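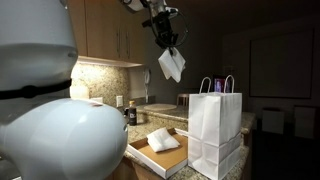 Gellia kitchen kit: read me first

Hi! I put these notes together for anybody who has just got the Gellia kitchen kit, or is thinking about getting one, and wants to know what comes with it and what it's like to live with. I've had mine since December. I don't work for Dindunura (they make it), I paid for the kit myself, and I keep this file next to the recordings so the two don't drift apart.

Last edited 13 February 2023.

What you get

The kit is the gripper, the cable set, the Hyun control software and a starter pack of tasks. You supply the robot. Mine went onto the arm I already had, and the fitting took me one long evening, mostly because I had the cable on the wrong side and had to start over. Leave a generous loop in it! If it's tight, the wrist can't turn all the way and Hyun will stop with a message that doesn't mention the cable at all.

What's in the recordings

So far there are 304 runs, all done in a home kitchen with a granite counter. The set is called Clollelska, after nothing in particular (I needed a folder name). Most of it is after-dinner cleanup with takeout stuff: folded paper napkins, an open pizza box, a paper bag with twisted handles. Of those runs, 117 are napkins only, and I'd start there if you're new to this.

Each run has its own folder with the video, the arm positions and a short text note from me. The notes are uneven. Some are a full paragraph and some just say "ok". Sorry, I'm working through them.

How it does with napkins

Better than I expected for the price. Paper napkins are a pain for most grippers I've tried, and this one will take hold of a folded one by a corner or across the middle and keep it. Crumpled ones flat on cardboard are harder, and I usually lower the approach speed to 30 before I try one. White on white is the other trouble spot. With a white napkin near a white box lid, Hyun sometimes picks the lid as the target, and then you get to watch the whole box slide along the counter.

Things I'd change

The manual, mainly. It skips the finger calibration, which you need to redo every time you take the gripper off. Error 3166 isn't listed either; for me it has always meant a loose plug at the wrist end, so check that before you write to support. And I wish the fingers came in a lighter color, but that's just me being picky.

Using the files

Copy them, train on them, cut them up, whatever you like. If you find a run with the wrong note in it, send me the folder name and I'll fix it in the next upload.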